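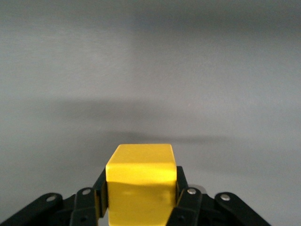
Enell Paint Works open day: is the color tour worth the drive?

I have a weakness for factory open days and a low tolerance for being sold to, and the two don't go together well. Enell makes house paint and wood finishes in a long brick building behind the rail yard, and once a year, in February, it lets the public in. The leaflet promised "the full story of color, from powder to wall." I drove 43 miles to hear it. I'd say I got a third of the story.

Arrival

Doors opened at 10 a.m. and the line was already past the bike racks. Entry is free, but parking is $5, payable in coins to a machine that was sulking. At the desk you get a visor, a lanyard and a card with a shade name on it, which sets your tour group. I was in Oatmeal. The people in Harbor Blue went in first, and I will leave it to others to decide whether that was chance.

The mixing hall

This part is good and I won't pretend otherwise. You walk along a raised gangway above the mixing tanks while a guide explains how pigment gets ground into a paste before it goes anywhere near the base. The grinding goes on longer than I would have guessed. The guide said a coarse grind gives you a weak, streaky color no matter how much pigment you throw in, and she passed around two painted cards to prove it. I could see the difference. The man next to me couldn't, and said so.

She also told us that Enell keeps 194 shades in regular production. I asked how many of those are whites. She laughed and said she would have to check. I asked again at the end and she still had to check. My guess, from the wall chart, is that anyone who took out the whites, the off-whites and the grays that are really whites would be left with a fairly short list.

Yellow, and the claim I don't believe

The stop everybody talks about is the yellow room. Yellow is hard to get right, we were told, because it covers badly. Most people who have tried to paint a kitchen yellow over an old dark wall know this already, having bought the third can. Enell says its new line, sold under the name Peltell, covers any color in one coat.

The demonstration was a black panel with a wide yellow stripe down it. It looked fine from the rope. But the panel was painted before we arrived, and when I asked whether it had been primed, the answer was that it had been "prepared in the normal way." Normal for whom? At home the normal way is that I wipe the wall with a damp rag and hope. I would have liked to see a can opened and a brush put to a bare panel in front of us. We had the time. We spent it watching a film about the company's values.

The rival brand used for comparison was Brultik, whose stripe was patchy and sad. I've used Brultik on a garden shed and it was never that bad.

Lunch

The canteen is run by an outside caterer, Bozkurt, and it was the best thing in the building. Lentil soup, flatbread, a decent pickle. Go early. By 1 p.m. they were down to cake.

The shop

Every tour ends in the shop, of course. The open day discount applies to the large cans only, and only to shades they seemed keen to get rid of. Tester pots were full price. I compared the Peltell sticker with what my local hardware store charges and the saving would have just about covered my parking.

Practical notes

The gangway has steps at both ends and no elevator that I could find, so phone ahead if stairs are a problem. The smell in the mixing hall is strong. Children under eight have to stay in the craft tent. They let 300 people through in the day, and the afternoon groups looked rushed.

Would I go again? For the mixing hall and the soup, maybe. I bought one tester of the yellow and it goes on the back of the pantry door this weekend, over brown, no primer, one coat.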